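Porberg-dev mailing list archive
Thread Index | Date Index | Prev | Next | Search

[porberg-dev] Re: planner clips handle of tall objects after octomap update
05/08/2021
by Tài Trịnh

Replying to the thread from last month. Quoted part first, my findings after.

> With the Drevis bridge at current master, the planner returns a valid
> path over the table, and the arm then passes through space where an
> object clearly is. I have only seen it with thin things that stick up:
> a basket handle, a wire rack, a lamp neck. Solid objects such as
> bottles are avoided with the full margin. Collision checking is on. The
> octomap in the viewer looks fine to me when the arm is parked. Is this
> a padding problem or is the map going stale during the move?
>
> Lundgren

It is neither padding nor staleness. The self-filter is removing the voxels.

The filter takes the link meshes, inflates them by filter_padding, and drops every depth point that falls inside. That part is correct. The Drevis bridge then does a second pass, which marks everything behind the inflated mesh, along the camera ray, as unknown. Unknown cells keep their old occupancy until they decay. The decay step treats a cell as noise if fewer than 4 of its neighbors are occupied, and clears it early. A bottle has plenty of occupied neighbors, so it survives. A handle at the default 20 mm resolution is a chain one cell wide. It gets cleared as soon as the arm blocks the view of it for long enough.

With the arm parked out of view the handle is observed again on every update, which explains why your map looked fine.

My test layout has a wire rack on the left, a bottle and a basket with a tall arched handle in the middle, and a small lidded paper cup out in front as the target. The approach comes in from the upper left.
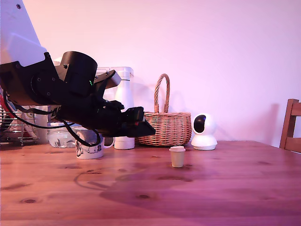
Fig. 1. Test layout with the gripper at the left edge of the basket.

In poses like that one the link meshes alone would not be enough to cause trouble. The wrist cables are the other half of it. They have no mesh, so the filter does not know them, and their points go into the map as obstacles. On my setup they hang in long curves well below the wrist. The usual workaround is to raise filter_padding until the cables fall inside the inflated wrist link, and I suspect you did the same. A larger padding means a larger occlusion region, and the region then covers whatever thin geometry stands beyond the wrist.

I replayed one recorded bag against three configurations, 17 planning requests each, same start state and same target:

 default padding: cable points in the map, 2 requests rejected with start state in collision, handle kept in all
 padding raised to cover the cables: no rejections, handle lost from the map in 4 requests
 default padding plus cable proxy: no rejections, handle kept in all

The cable proxy is a chain of capsules attached to the wrist link. It is used by the self-filter only and is not seen by the collision checker. The capsules are generous, so they also remove some real points close to the cables. I accept that, as the removed volume is still much smaller than with the raised padding. The proxy does not model swing. If your cables move a lot at high joint speed you will get stray points for an update or two.

What I propose to merge:

1. A filter_only flag on attached geometry. The parser change is small. Files without the flag behave as before.

2. Decay skips the neighbor test for cells that are currently occluded by the robot. They time out by age only. This costs one extra lookup per cell, and I could not measure it in the update loop.

3. A warning at startup if filter_padding is larger than two voxels.

Item 2 fixes the reported behavior even with the raised padding. Item 1 removes the reason to raise it. I would like both in the July maintenance branch as well, but the attached geometry parser differs there and someone using that branch needs to test the backport.

One open question. Age-only decay means that if an object is removed while the arm is blocking the view, its cells stay until the timeout or until they are seen free. For Jistholm users, who clear the table between runs, this may give ghost obstacles on the first plan of the next run. Calling clear_map before the first request solves it, but it is an explicit step that was not needed before. I could also have the bridge clear occluded cells when the arm reaches home. I have no strong preference.

Patches are on the thin-geometry branch. The replay script takes the bag path and the config file as arguments and prints the rejected requests. It does not check whether the handle was kept. I did that by hand in the viewer, so please look at the map yourself before reporting numbers.

Lundgren, could you send your padding value and voxel size? If the padding is still at default then you have a different problem and I would need the bag.

Tài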